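Narneo Robot Club FAQ

Do I need experience?
Nope! I'd never held a screwdriver when I joined in June.

What are you working on now?
Folding towels – harder than it sounds. I like to go in at the folded corner with the fingers wide open, one on each side.

How big are the teams?
Usually 3 people, 2 if it's a slow week.

Can I take parts home?
Sorry, no. They stay in the Lozano room.

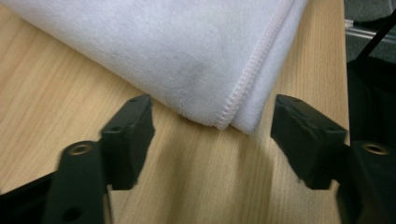 1 min read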